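Opening a Door in Simulation: What Broke and What We Did

Course project report, Wandereck team

Our robot was supposed to open a door, drive through it and stop. It sounds small, I know! We did the whole thing in simulation, with a two-armed robot in a made-up apartment we named Cimescombe, and I was in charge of the head camera and the logs.

Where it went wrong

The first runs looked fine on the plots, so Hạnh started a long batch and we all went to get food. When we got back, 4 of the 12 runs had stopped with a joint limit fault on the right arm. The rest had "finished", but in two of those the base had pushed into the door edge and kept pushing. I pulled up the head camera views and they were all badly tilted, walls and door frames running at steep diagonals. 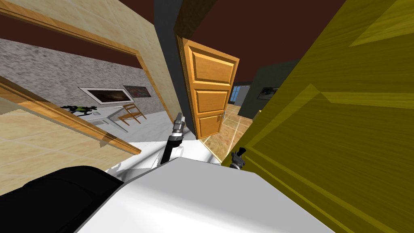

Chasing the tilt

My first guess was the physics (wrong). Müzeyyen thought it was the camera mount, and she was much closer. Our export script had swapped two axes in the head rotation, so the planner took the tilted view as level and aimed the right arm off to the side. That's a nasty one, because the gripper still ended up near a door and our success check only cared about distance.

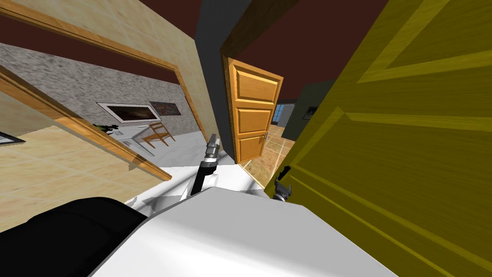 Figure 2. Robot's view with the yellow door open on the right and the second gripper against it.

The other half of the problem was the contact stop. I had set it to wait 900 simulation steps before cutting the base motors (left over from a debugging day, sorry team), which gave the robot plenty of time to lean on things. 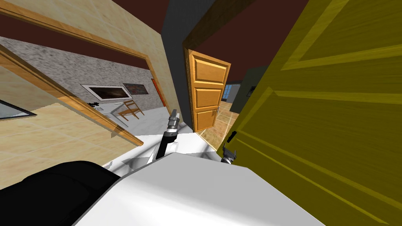 So we fixed the axis order first and left the stop alone, just to see which faults belonged to which bug. The joint limit faults went away and the pushing didn't. Then I cut the wait way down, and Irena added a check on contact force so a run can't pass on distance alone. We still want to rerun the batch with the door starting at different angles, and Hạnh has the script for that half written.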